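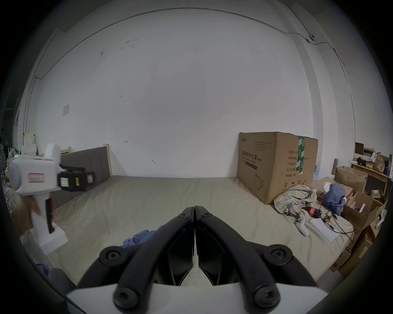
From: Bijan Naseri
To: Trakham neighbors list
Subject: Re: Court date for the bicycle thefts

Dear Mortimer, dear all,

Mortimer Bellamy wrote:
> Does anyone know what happened with the man from the Parsa
> Street garages? I heard he pleaded guilty in September and
> got only a fine. Is it true?

It is partly true. I was at the hearing, in the second row. He pleaded guilty to three thefts, and the other charges were dropped. The fine is 638 dollars, but he must also do community service and pay the owners back. For my own bicycle, the green Beline, the judge set 237 dollars. I paid more for it, but I had no receipt, so I could not argue.

The sentence can still change. His lawyer asked for a review of the payments, and it will be heard on 4th November in the small courtroom, upstairs. The clerk told me that the public may attend.

If you lost something from the garages and did not report it yet, please call the police desk and give the serial number. They still have eight bicycles without an owner, one of them a Sondeck with a child seat.

With kind regards,
Bijan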